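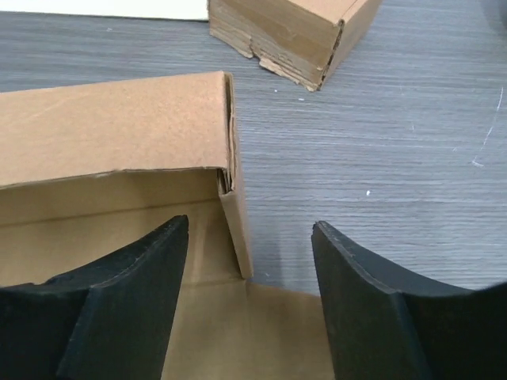

Carton Handling Cell, Sumville: Gallery and Equipment Plan

Hillcombe is planning one carton handling cell for the Sumville site, with a decision on the purchase order due in May. The cell will open, present and close plain corrugated boxes at a single table. This page collects wrist views from the bench next to the budget notes they relate to. Prices are quoted before tax and freight. Questions on the mechanical side go to Orhun Kaplan, and questions on the budget lines go to Poonam Prajapati.

Scope of the purchase

The arm is already on the asset register and is not part of this request. The request covers the gripper, two sets of spare fingers, the wrist camera mount, the table, cabling and the work needed to install them. The controller license was renewed under the maintenance budget and should not be entered again here.

Bevum has quoted the gripper with one set of fingers at $2,371. The quote holds for 40 days from the date of issue. Stojanovska has quoted installation separately and wants the table in place before its technician travels. If the table is late, the visit is rebooked at the standard day rate, so the table should be ordered first even though it is one of the cheaper lines.

Approach clearance

Open boxes need more room than closed ones. A mailer with its lid raised takes up the space above its own side wall, and the fingers have to come in from an end or from the side away from the lid. Bhupendra Awasthi has asked that the table be specified for the open footprint of the largest box, plus clearance for the wrist on the approach side. The first layout used the closed footprint and was withdrawn.

Loose items on the table also take up working area. The layout drawing now includes a parking zone for closed boxes and small goods. It sits at the far side, out of the approach path.

Fingers at the near end of an open tray mailer, lid flap raised on the right. A small closed box and a tennis ball share the table.
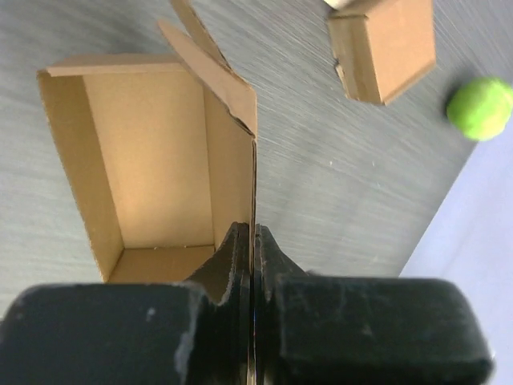 Finger wear and spares

Fingers are a consumable and are budgeted as one. Paper dust and scuffing build up on the matte faces. Scuffs on the outer faces are cosmetic. Wear on the gripping faces is a reason to replace, and both fingers in a set are changed together so that they close evenly.

The plan assumes one replacement set in the first year and holds the second as stock. Bevum lists a lead time of 33 days for fingers ordered alone. Spares ordered with the gripper ship in the same carton at no extra freight, and that is how they appear in the request. Bhupendra Upadhyay has reserved a bin in the tool crib for them. Please do not store them loose with the suction cups.

Three finger options were priced:

Standard black fingers, tapered tip. Included with the gripper.
Standard fingers with bonded rubber faces. Higher unit price, shorter life on raw board edges according to the supplier.
Custom fingers cut to our drawing. Not quoted in full. The drawing is not final, and a revision charge applies to each change.

The request goes forward with the standard fingers. The rubber-faced set can be added later without any change to the mount.

Grip points on corrugated board

A flap can be held at its edge or at a corner. An edge grip spreads the load along the board. A corner grip is easier to reach when the box stands upright, but it puts the full closing force on a small area, and single-wall board marks easily. For boxes that go to a customer, the work instruction will call for an edge grip wherever the approach allows it.

Force setting matters as much as grip point. The quoted gripper has adjustable closing force through the controller. A cheaper model was dropped from the comparison at Orhun's request for lack of this feature. The saving was small once the pressure regulator and fittings for the cheaper unit were added in.

Lower corner of a folded flap clamped between the two fingers. The board is crumpled at the grip.

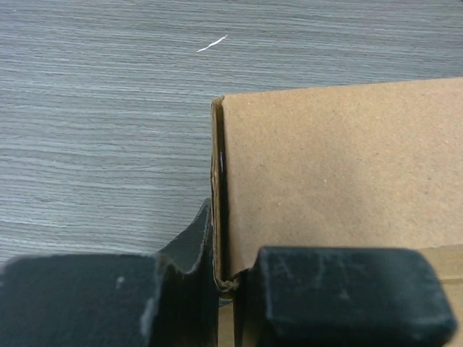 Board stock for commissioning should be budgeted too. Boxes used for grip tests are handled many times over and are not returned to shipping stock. Vandana Mathur has set aside a mixed lot of used and new cartons for this, charged to the project at cost. Torn and crushed boxes should stay in the lot – the cell will be given such boxes in normal use, and acceptance tests run only on clean cartons would tell us little.

Table and surface

The table specification calls for a laminate top, gray or another mid tone, with a matte finish. A gloss top is excluded because reflections interfere with the wrist camera. Wood-grain patterns are acceptable. Light scratches and specks are acceptable on a used table as long as the top is flat and the frame can be bolted down. Two used tables are available internally and Vandana is checking both. If either passes, the table line drops out of the request and only the brackets remain.

Lighting

No purchase is planned. Even overhead light has been adequate at the bench. If the Sumville position turns out darker, a diffuse panel above the table can be bought from the contingency line. Spotlights should not be used, as hard shadows inside an open box make the fold lines difficult to find.

Budget notes

Enter the gripper and the spare fingers as separate lines. Finance codes the first as equipment and the second as supplies, and a combined line will be sent back.

Training for operators is half a day and is covered by the Stojanovska quote. Training for maintenance is not covered. Poonam has asked for a price.

Contingency is held on installation only. The hardware prices are fixed for the life of the quote.

Disposal of the old vacuum tool is handled by the crib and carries no cost to the project.

Open items

Final table dimensions, Awasthi.
Price for maintenance training, Prajapati.
Cable length from wrist to controller, Kaplan. The quoted cable is short by one routing clip if the controller stays on the back wall.
Result of the internal table check, Mathur.

The request will be released for signature when the table and cable items are closed. Training can follow as an amendment.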